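Print this page | E-mail this page

# Kaimal Laundry and Garment Care Survey – Data Card

## Summary

The Kaimal survey is a set of written answers from households about how they wash, dry, sort and store everyday clothes. It covers 900 households in the Colside area. Each household filled in one form with 64 questions, and most added notes of their own in the margins. The notes have been typed up and are part of the release.

The survey was put together by Amna Mengal, who wrote the questions, and Bernardo Mota, who handled the coding and the tables. Questions about the wording should go to Amna. Questions about missing values, file layout or weights should go to Bernardo.

This card describes version 2 of the data, released April 2026. Version 1 had an error in the drying tables and should not be used.

## What is in the release

- `households.csv` – one row per household, with size, type of home and type of washer
- `answers.csv` – one row per household and question
- `notes.csv` – typed margin notes, with the question they belong to
- `codes.md` – the full list of answer codes
- `form.pdf` – the paper form as it was mailed out

All files use UTF-8 and commas. Free text is in double quotes. Blank cells mean the question was skipped. The code `X` means the answer was there but could not be read.

## Garment types

The form sorts clothes into plain groups: shirts, T-shirts, pants, underwear, socks, knitwear, towels, bedding and other. T-shirts have their own group. In an early trial people kept asking whether they counted as shirts, and the two are washed quite differently in most homes. Dress shirts tend to be hung up damp. T-shirts go in the dryer or over a rack, and many are never folded at all.

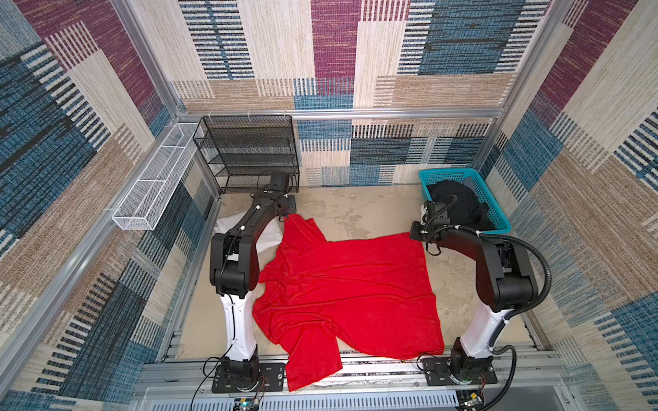 *Red T-shirt spread out and crumpled, with a folded white cloth next to it.*

Color was asked about only as light, dark or bright. "Bright" was meant for reds, oranges and strong pinks, the colors people worry about when they load a machine. Some households put navy in this group. We left those answers as written.

## How the answers were collected

Forms went out by mail in September with a stamped return envelope. Households that did not reply got one reminder. There was no online version. Amna wanted people to be able to leave the form on top of the washer and fill it in over a few loads, and the notes suggest that many did.

The person who does most of the laundry was asked to fill in the form. Where two people share the work, either one could answer. Question 3 records which of these was the case. In 40 households the form was filled in by two people in different handwriting. These are marked `shared` in `households.csv` and their answers were kept as one record.

## Washing

Questions 5 through 22 deal with washing: water temperature, load size, detergent, and whether clothes are turned inside out. Temperature was asked in words (cold, warm, hot) and not in degrees, as most of the machines in the area have dials with words on them. Anyone comparing this with surveys from other countries will need to make their own match.

Load size is a weak spot. The form asked whether the drum was "half full", "mostly full" or "full", and the notes make it clear that people read these in different ways. One household wrote that full means the door needs a knee. Treat the answers as rough. 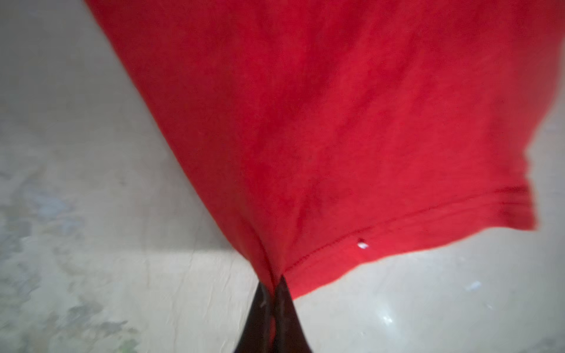 Detergent was asked by form (liquid, powder, pods, other) and by how it is measured. We did not ask for brand names. Where a brand was written in the notes it has been replaced with `[brand]`.

Questions 19 and 20 ask about color running. Question 19 asks if it has ever happened, and question 20 asks what was done about it. The answers to 20 are free text and have only been coded at a broad level: rewashed, bleached, kept as is, thrown out, given away. A household can have more than one code.

## Drying, folding and storage

Questions 23 through 41 cover drying and 42 through 58 cover folding and storage. The drying section has the most skipped answers. Homes without a dryer were told to jump ahead to question 30, but a fair number jumped past 30 as well. The column `skip_ok` shows which blanks follow the instructions and which do not.

For folding, the form asks where it is done (bed, table, couch, floor, top of the machine), how long after drying, and by whom. "Same day" and "next day" are separate codes. "From the basket" was added after the first forms came back, for people who wear clothes straight out of it and fold nothing.

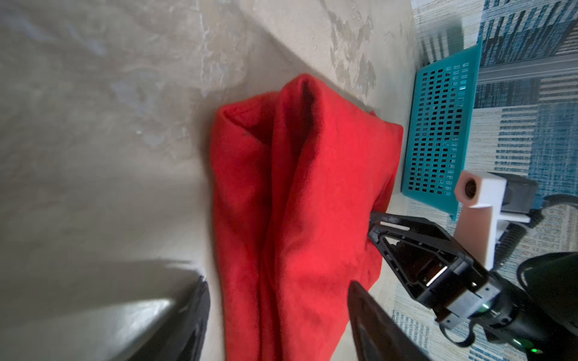 Storage answers are split by garment type. Drawers and shelves were easy to code. Hooks, chairs and doorknobs were all put under `other`, with the original word kept in the next column.

The last questions, 59 through 64, are about mending and getting rid of clothes. They were copied with small changes from the older Iner form, so the two sets can be compared on these six items.

## Known problems

- Households with small children are over-represented. Weights are supplied in the column `w_size`.
- Question 37 was printed twice on some forms. The first answer was used.
- The Arison end of the area has few replies. Do not report it on its own.
- Dates of return were not recorded.

## Use

The data may be used for teaching and research. Please name the survey and the version number. Do not try to work out which household wrote a given note. Street names and family names have been taken out, but small towns are small, and a note about a blue garage may be enough.

Corrections are welcome. Send the file name, the row and what looks wrong.

Contact the Kaimal survey desk | © Kaimal | Back to top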